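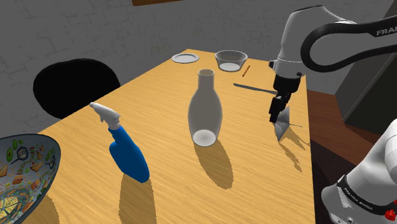 How many demonstrations do you need before a simulated arm learns to handle objects on a table?

Fewer than I planned for, if they are varied. I got more out of 22 short recordings with different layouts than I did out of 33 with the same one.

The longer version takes some explaining. I have been collecting examples in simulation since June, in the evenings, for a small policy I train at home. The project is called Wundura. It has one arm, a Franka, and a set of household rooms with tables in them. I drive the arm by hand through each task, save the run, and later the training script tries to learn from what I did.

My first batch was the 33. I set up one table, put everything where I liked it, and recorded the same task over and over. I got fast at it. By the end I could do a run without thinking much. The training curve looked very good and I went to bed pleased.

The next day I moved the target a few inches to the left and the arm went to the old spot and closed on air. I moved it back and it worked again. I tried this several times with different objects and the result was the same every time. It had learned a place on the table.

So I started over. The second batch had 22 runs. Before each one I reset the scene and let the script choose what went on the table and where. Sometimes it gives me almost nothing. Sometimes it gives me a full kitchen's worth of stuff: a plate, a glass bowl, a knife, a tall bottle, a spray bottle, a pencil, a big patterned bowl near the corner. The tall things are the ones that change how I drive. With a bottle in the middle of the table I can't sweep across at the height I'd normally use, so I have to lift first or go around. Those are the runs I want, and they are also the ones I'm tempted to skip at ten at night.

A few notes on things I changed along the way.

Thin shapes. A cone is harder for me than a mug or a block. The fingers are narrow, the sides slope, and a small error in angle at the start turns into a big one by the time the arm has moved. I now slow down a lot for the last part of the approach. My early runs have a jerk right before the fingers close, and the policy copied the jerk faithfully. I deleted those.

Mistakes. I used to throw out every run where I missed the first time. Gadisa Moges, who I trade scripts with, told me to keep the ones where I miss and then fix it. His reasoning was that the policy is going to miss too, and if it has never seen anyone back up and try again it has nothing to go on. I kept 7 of those in the second batch. I don't have a clean comparison with and without them, but I've watched the arm back off and come in again a few times, and it never did that before.

Shadows. I had the light fixed in one position for months and didn't think about it. A low light gives you long shadows across the wood, and my camera input is small, so a dark shadow takes up a good number of pixels. I now vary the light direction a little on each reset. Wall texture and table finish change too, but less often, and I don't know yet if that does anything.

Clutter I don't touch. Most of what is on the table in a given run has no part in the task. I leave it alone and try to drive as if it were breakable. Early on I let the forearm brush things because nothing in a simulator costs money. Then the policy brushed things. If I knock something over now, I stop and discard the run.

Naming. Boring, but it cost me a weekend. My first batch was saved with names like "good2" and "good2new." Zewditu Kahsay looked at my folder and sent me the layout she uses, with the task, the scene seed and the outcome in every file name. I should have done it from the start. With the seed I can rebuild any table exactly as it was, so when the policy fails on one I can load that same table and drive it myself.

I save everything at the end of a session to two drives, labeled Weritz and Tsegaye after nothing in particular. One of them has already failed once.

What I haven't solved is my own driving. I pull to the right. If there is an open path on either side of an object I will take the right side nearly every time, and the policy does the same, even when the left is shorter. I noticed it when I plotted the gripper paths from above and they all bunched up on one side. For the next batch I'm going to start half the runs with the arm already over on the left and see if that breaks the habit. Zewditu suggested flipping the recordings, but the arm isn't symmetrical and I don't trust the result.

The other thing on my list is grip width. I record it, but at a lower rate than the joint positions, and with soft-looking or tapered objects I think I'm losing the part that matters. Changing the rate means the old runs won't line up with the new ones, so I either convert them or leave them behind. I'll try converting 2 of them first and see how bad it looks.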